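Bowen Playhouse: Costume Rental and Ticketing Questions for the Holiday Production

Answers for patrons, school groups and families of young performers

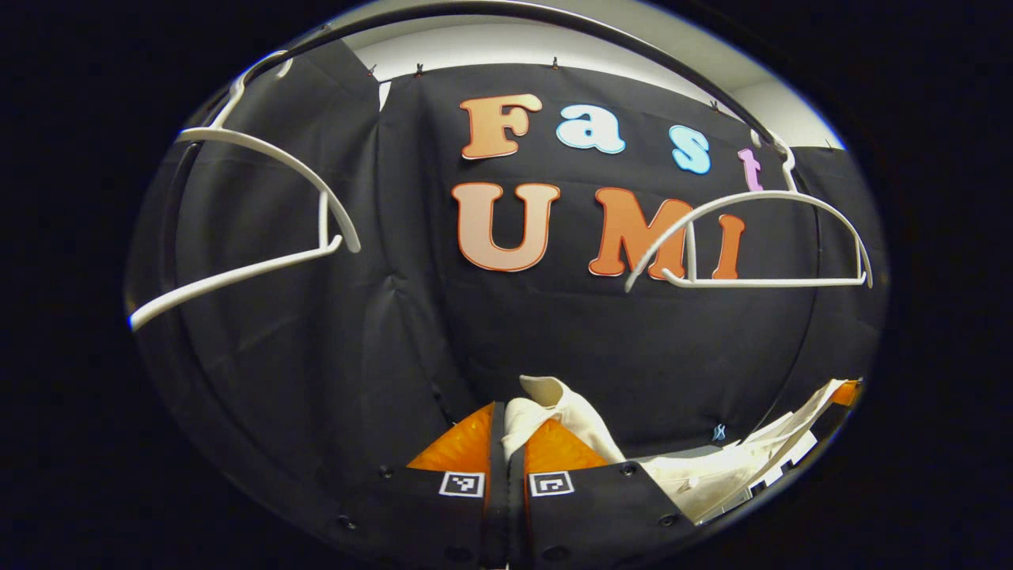

One parent wrote to the box office last season that she had read the entire page and still did not know whether her son needed a ticket to sit with her after his own scene was over. He does not, provided he remains in the performers' rows at the side of the house. The answers have been revised with questions of that kind in mind.

TICKETS AND SEATING

When do tickets go on sale?
Tickets for the December production are released to members first and to the general public two weeks later. Members receive a notice by email with the opening time for their category. The box office does not hold seats by telephone before the public sale begins.

How many seats are there?
The main house seats 300. For the holiday production, the first row on the left side is removed to make room for the musicians, and the seating chart shown at the time of purchase reflects this change.

Do children need their own tickets?
Every person who occupies a seat must have a ticket. Children under the age of 4 are not admitted to evening performances. They are welcome at the matinees and at the relaxed performance, and may sit on an adult's lap at no charge.

What is the relaxed performance?
The relaxed performance is presented with the house lights partly raised and with lower sound levels. Patrons may leave and return at any time. The script and the running time are the same as at other performances. Noise from the audience should be expected.

May I exchange my tickets?
Tickets may be exchanged for another performance of the same production up to 24 hours before curtain, subject to availability. If the new seats are in a higher price category, the difference is due at the time of exchange. Refunds are given only when a performance is canceled by the Playhouse.

What happens if I arrive late?
Latecomers are seated at the first suitable pause, normally after the opening number. Ushers may direct latecomers to seats other than those printed on their tickets until intermission. There is no late seating in the Andau Studio, where the only entrance crosses the playing area.

SCHOOL AND GROUP BOOKINGS

What is the minimum size for a group?
Ten tickets for the same performance qualify for the group rate. School groups attending a weekday morning performance receive one complimentary adult ticket for every twelve students.

When is payment due?
A deposit of one quarter of the total is due when the booking is confirmed, and the balance is due thirty days before the performance. Groups may reduce their numbers without charge until the balance is paid. After that date the full amount is owed.

Can buses park at the Playhouse?
Buses may stop at the Nistano Street entrance to let students on and off but may not wait there. Drivers are asked to use the upper level of the Vultedero lot and to return ten minutes before the end of the performance. The group office will supply the expected ending time.

Is a study guide available?
Yes. The study guide is sent to the lead teacher with the booking confirmation. It contains a summary of the story, notes on how a television special or picture book is adapted for the stage, and several classroom activities. Teachers may copy it for their own students.

YOUNG PERFORMERS

How are children cast?
Auditions are open to children from second grade through eighth grade. Each child is asked to sing a short song without accompaniment and to read a few lines supplied at the audition. Prepared monologues are not required. Families are informed of the results by email, and the directing staff is unable to give individual comments.

How much time is required?
Rehearsals are held on weekday afternoons and on weekends for seven weeks. All cast members must attend every rehearsal in the final week. Known conflicts must be listed on the audition form; conflicts added after casting may result in a change of role.

Are there fees?
There is no fee to audition or to take part. Families provide plain black shoes and a small bag for personal items. All other costume pieces are supplied by the Playhouse and must remain in the building until the production closes.

Where do families collect their children?
Children are released from Room 201 after rehearsals and performances. The adult collecting a child must be named on the release form. Changes to the form must be made in writing before the child's call time.

COSTUME RENTAL

May other theaters or schools rent costumes?
Costumes are available to schools, community theaters and religious organizations from January through October. They are not rented during the holiday production. Requests should be submitted at least three weeks in advance and should include a list of roles and measurements.

May costumes be altered?
Hems and waistbands may be adjusted with hand stitching, which must be removed before return. Cutting, gluing, dyeing and the use of iron-on tape are not permitted. The renter is charged for any piece that cannot be restored.

Should costumes be cleaned before return?
No. All cleaning is arranged by the Playhouse and is included in the rental price. Pockets should be emptied, and accessories should be returned in the labeled bags in which they were issued.

Questions not answered on this page may be sent to the box office through the contact form. Replies are normally sent within two business days.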